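Ellier Hand Kit

The Ellier Hand Kit is a pair of hand-held grippers sold by Dodell for recording manipulation tasks without a robot arm. An operator holds one gripper in each hand and does ordinary work with it, such as folding, sorting or packing. The recordings are then used to train control software for robot arms. The kit is sold together with a recording service called Clurnent, and most buyers take both.

Background

Dodell began as a repair shop for packing machines and moved into gripper parts when its customers started asking for spare fingers. The first version of the kit was designed by Gun-woo Yeon, who wanted a tool that could be built and fixed on an ordinary workbench. It had a single gripper and a separate recorder worn on the belt. The belt recorder was dropped in the second version, which also added the left-hand unit. The current model is the third and has been on sale since December.

Design

Each gripper has a handle, a housing and two fingers driven by a linkage. The operator opens and closes the fingers with the grip of the hand, and the spring returns them to the open position when the hand relaxes. The fingers are held on by small screws and can be changed with the key supplied in the case. A wide-angle camera on each unit looks out past the fingers toward the work.

The fingers come in two shapes. The narrow pair is meant for pens, cutlery and small boxes. The broad pair is meant for cloth and other soft goods, where a larger tip is less likely to slip between layers. Dodell sells replacement tips made of a softer material, but these wear quickly on rough tables and are not included in the basic kit.

A full charge lasts long enough for 60 short recordings. The case holds both grippers, the charger, a calibration card and a strap for each arm – the straps are optional, but the manual suggests them for longer sessions.

Use with soft goods

Knitwear and other textiles are the main use promoted for the kit. Cloth changes shape when it is touched, and a finger that comes down too hard pushes the material flat before it can be pinched. The usual method is to lower the fingers until they just press into the surface, close them on a fold and then lift.
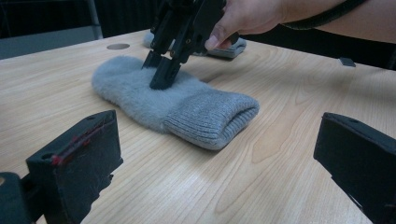

Soft Goods Handling Group

A fuzzy gray mitten with a ribbed cuff is a typical practice item. The brushed body and the knit cuff call for different handling, and operators are asked to record grasps on both. Mittens are worked in pairs, so one stays on the table while the other is handled. Socks, dishcloths and knit hats are also on the standard list, which has seven groups of items in all.

Clurnent service

Clurnent is the paid side of the product. Buyers upload their recordings, and the service trims them, removes the ones in which tracking was lost and returns the rest in a common format. Each recording is given a short written label. The work is overseen by Soon-im Sung, who also wrote the labeling guide that comes with the kit.

The starter library supplied with the service contains 2730 recordings, most of them with textiles. It can be used alone or mixed with the buyer's own material. Trimmed files are normally returned within seven working days. Recordings that fail the check are listed with a reason code, and they do not count toward the monthly allowance.

Reception

Users have generally liked the low weight of the grippers and the fact that broken parts can be swapped without sending the unit back. The most common complaint is about the linkage, which loosens with heavy use and needs to be tightened by hand. Left-handed users have also reported that the housing presses against the thumb during long sessions.

The price of Clurnent has drawn more criticism than the hardware. Small workshops often buy the kit alone and process the files themselves, a route that Dodell allows but does not support.

Related products

Ha is a smaller single gripper from the same company, sold mainly to schools. It uses the narrow fingers only and cannot be fitted with the broad pair. Files recorded with it can be uploaded to Clurnent, but they are kept apart from the two-handed recordings.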